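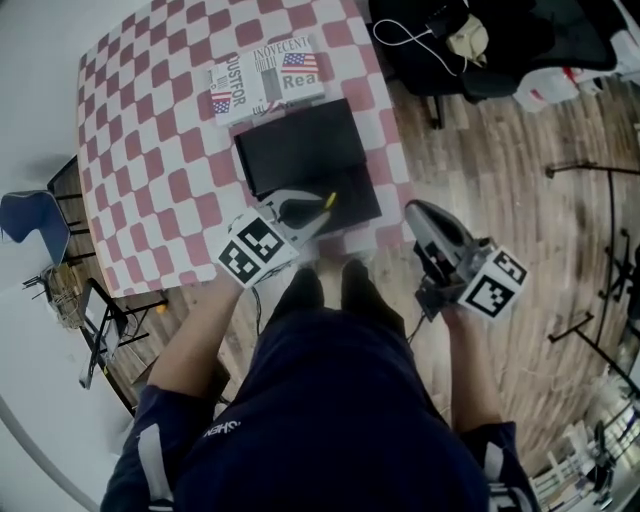

In November the wader counts at Grestengate continued on both tides, and we thank the Arruda fund for its support of this work. We recorded 1,394 birds in the month, most of them knots and sanderlings, with 24 curlews on the inner mud. Results are entered indoors at the table with the pink and white checkered cloth, where Mandla Zwane and Dineo Kekana compare both notebooks before the totals go to you.

The high tide roost has moved to the north side of the harbour. Riaan Visser thinks the dogs on the beach are the cause, but we do not have enough visits yet to say this. We have asked the council for a sign in two colours.

Of the grant, 40 per cent is still not spent. The second telescope is ordered from Latuton and has not arrived. We would like to keep this money until the spring count, if you agree.

Jacobus Adams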